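**kettlewick**
Anyone used the Irnley tip since the new hours came in? I've got 6 bags of hedge cuttings and no trailer.

**marl_pit**
Went in July. Book a slot online first. They turned away the van in front of me.

**oldstoat**
You don't need to book for a car – only vans.

**marl_pit**
The sign on the gate says all vehicles. I'd book.

**kettlewick**
Is the Stullach one any better?

**tansy60**
Closer for you, but green waste is 2 bags per visit and I queued 45 minutes.

**oldstoat**
Never waited more than ten there. Go at 8.

**marl_pit**
Or compost it. Hedge is fine if you shred it.

**kettlewick**
No shredder. Booked Irnley for 8.30, will report back.

**tansy60**
Take gloves, the skip sides are rough.
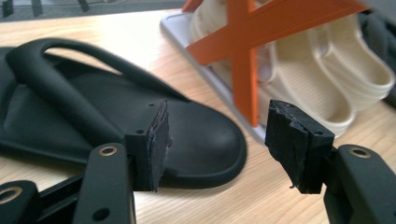 *Black rubbery pad, ragged on the inner face*

**oldstoat**
Still say you needn't book.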